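Support > Stostari Desk > Group Bookings > Rail and Air Changes

4.2 Rebooking a group after a route is withdrawn

Use this procedure when a carrier drops a route that has open group bookings. Individual fares are covered in section 4.3.

1. Open Bookings and enter the group number.
2. Select Affected Legs. Withdrawn legs are marked W.
3. Choose Replace Leg, then Rail, Coach or Air.
4. Check the arrival time against the first hotel night.
5. Press Hold. The hold lasts 27 hours.

Caution: Do not press Release before the new leg shows Confirmed. Released seats cannot be recovered from the desk.

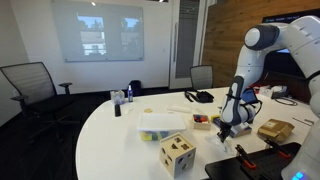 Party type must be set again after each replacement, as the new carrier does not receive it from the old record. Open Party, select the type and save. For parties with young children, enter carry-on play items under Extras. A toy such as the wooden shape-sorter cube, with its star, triangle and circle openings, is entered as one item; blocks kept in a lidded clear bin are entered as one container. Leave the weight field blank unless the carrier asks for it.

6. Print the revised itinerary and send it to the group leader.

Note: If error 2593 appears at step 5, the carrier has closed the route to group sales. Return to step 3 and choose another carrier. Error 2605 means the hold has expired.

Section last revised Sep 17, 2018 by Jana Hinrichs.

4 comments | 27 shares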